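Green fingertips and a very long week

Sat 1 November

I promised I'd write up what we did to the two-armed machine at Rirkholm, and then I kept not doing it, so I'm sitting down with a pot of tea and getting it out of my head before Monday.

If you've read this blog before you'll know the setup: one robot, two arms, a hand on each with proper jointed fingers, and a big beige table in front of it that gets wiped down more often than my kitchen. The job we're getting it ready for is box work. Closing, taping, turning, passing over. We call the whole project Clamov, for reasons lost in a meeting I wasn't at, and I look after the hands.

Looking after the hands is mostly looking after the fingertips. The pads are bright green and they're the part that touches everything, so they pick up cardboard dust like you wouldn't believe. Once there's a film of it on them the grip goes vague. A box that was fine in the morning starts sliding by the afternoon, and everybody blames the software (sorry, software people). My routine now is a damp lint-free cloth at the start of the day, another go after lunch, and a proper look at each pad under the lamp for nicks along the edge. I keep a little notebook with a page per finger. Yes, I know there are apps.

This week I swapped the lot. The old set had done 18 days and the thumbs were going shiny, so off they came. The pads from Isaksson push on over the tip and are held by one tiny screw each, and the screw is so small that I now work over a baking tray. I lost two on the floor in January and I'm still cross about it. Do one hand completely, then the other! I tried going back and forth between them the first time and ended up with a pad I was sure I'd tightened and hadn't, and it pinged off in the middle of a lift.

After new pads you have to redo the zero, where the fingers open right out and the controller learns where fully open is. Our left hand has always been the fussy one. It got through the zero on the third try on Tuesday, and then refused to close its little finger past halfway. I had the back cover off, put it on again, had it off again. The cable tie I'd put on to tidy the wiring was nipping the bundle when the wrist rolled over. My own cable tie! I moved it 13 mm up the arm, left it slacker, and the finger closed as if nothing had ever been wrong.

Then arm heights. Both hands need to wait at the same level above the table, high enough to clear a box and low enough that they aren't spending half their lives travelling. The right one had been sitting lower than the left since someone (me) leaned a stepladder on the stand. I loosened the shoulder bolts, brought it up, checked with the long steel rule and a spirit level, tightened in a cross pattern, checked again. Tea. Checked again, and it had crept, so back I went with the Fornix torque wrench and did it the way the manual tells you to.

By Thursday we were ready to put a box down in front of it. I like to begin with the hands open and empty over the table and just look for a while before anything moves in earnest. You notice things. A finger that droops, a cable that's pulling, a wrist that isn't square with the other one.
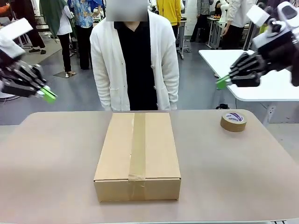
Both hands open over a taped box, with the tape roll on the right.

The box goes in the middle with its long side running away from the robot. I've put two small pencil marks on the table for the corners, because if it goes down skewed you spend the next hour chasing a fault that isn't there. We use plain corrugated ones with a strip of brown tape down the seam. Shiny tape and matte card feel quite different to the pads, so I test the grip on both, card first.

I ran 40 slow closes with each hand that afternoon and wrote down anything odd. The left was good as gold. The right had one finger landing a touch late, always the same one, which I think is the belt inside and not the pad. It's on the list for next week along with a new lamp bulb.

If you've got a similar pair of hands and you're fighting with slipping boxes, clean the pads before you touch a single setting. Then check your cable ties. Spare screws are in the blue tin, and if you work with me, please put the lid back on it.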